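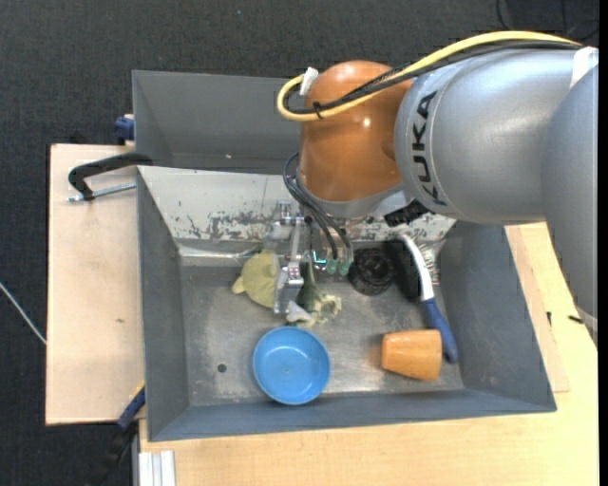
Gray metal bin with mixed small items, sorting area, Gulik site.

Item Sorting Assistant (part-time, fixed term)
Nutinora, Gulik site
Reference: 2333

Nutinora sorts and repacks mixed small household goods returned by retail customers. Goods reach the site unsorted and are placed in open-topped bins for identification, checking and repacking. We are hiring six assistants for the sorting area. The contract starts in December and runs for 18 weeks.

Duties

Fill bins from the incoming cartons to the level stated on the work order. Soft goods and rigid goods may share a bin unless the order says otherwise.
Identify each item against the product list and enter its code at the terminal.
Check items for tears, stains, missing parts and open seams. Set doubtful items aside for the shift lead.
Fold or bag accepted items and pack them in the outgoing carton.
Empty the bin completely at the end of each order and wipe down the walls and floor. Small parts can lodge in the corners.
Report bins with sharp edges or loose panels. Worn paint and surface scuffs do not need a report.

Requirements

Able to stand for most of a shift and to lift cartons of up to 40 pounds.
Able to read printed labels and item codes in English.
Accurate data entry. Typing speed is not tested.
Previous warehouse, laundry or retail stockroom work is useful but not required.
Closed-toe safety shoes. Gloves are supplied in three sizes.

Hours and pay

Shifts run from 7:00 a.m. to 12:30 p.m. or from 1:00 p.m. to 6:30 p.m., with one paid break. Applicants should state which shift they prefer; changes between shifts are possible after the first month. Pay is hourly and is paid every two weeks. The rate is given in writing with the interview invitation. Training is paid at the full rate.

Training

New assistants complete two training shifts before working on live orders. The first covers the product list, the terminal and site safety rules. The second covers folding, bagging and carton packing. A short practical check follows, in which the applicant sorts one mixed bin and records the contents. The check may be repeated once.

How to apply

Send a one-page résumé and your shift preference to Siobhán Mac Suibhne, Site Hiring, Nutinora, with the reference in the subject line. A cover letter is not needed. Questions about the duties go to Fergal Ó Briain, shift lead, by phone through the front desk between 9:00 a.m. and 11:00 a.m.

Interviews take place on site and last some 40 minutes, including a walk through the sorting area. Bring photo identification and proof of eligibility to work. Applicants who worked on the earlier Skodaton contract may apply again and do not need to repeat the practical check.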